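Ticket 143 - night call log not saving, Wotolby House
Raised by: Valdir Dantas, deputy manager
Status: open

08:10 Call bells on the Falcão wing ringing through fine but nothing going in the log after 2am. Night staff wrote everything on paper. Need this sorted before the family meeting, one resident on end of life care and we record every visit to her room.

08:35 Restarted the Dravus panel by the nurses station. No change. Lights all green.

09:20 Rang Divalum support. On hold over 7 minutes, then told to check the panel clock. Clock was an hour out. Put it right, test call from room 7, still not loging.

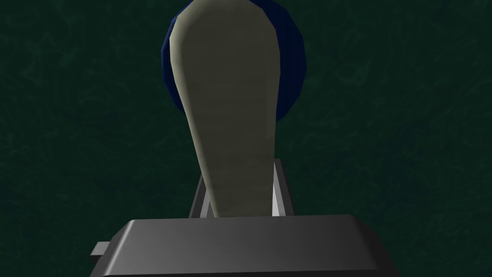

10:05 Emiliano Montecinos (Divalum) rang back. Says the panel stores calls itself if it loses the office PC, so the night's calls may still be on there. DO NOT reset to factory settings. Told all staff, note stuck on panel.

10:40 Office PC had a new password put on it yesterday, panel still using the old one. Changed it on the panel. Test call from room 7 logged straight away. Second test ok too.

11:15 Still missing 2am to 8am. Emiliano will try to pull them off remotely this afternoon. Paper sheets scaned and in the care notes for now, pls don't bin the originals.

Leave open til the missing calls are back. Night team to carry on with paper tonight as well.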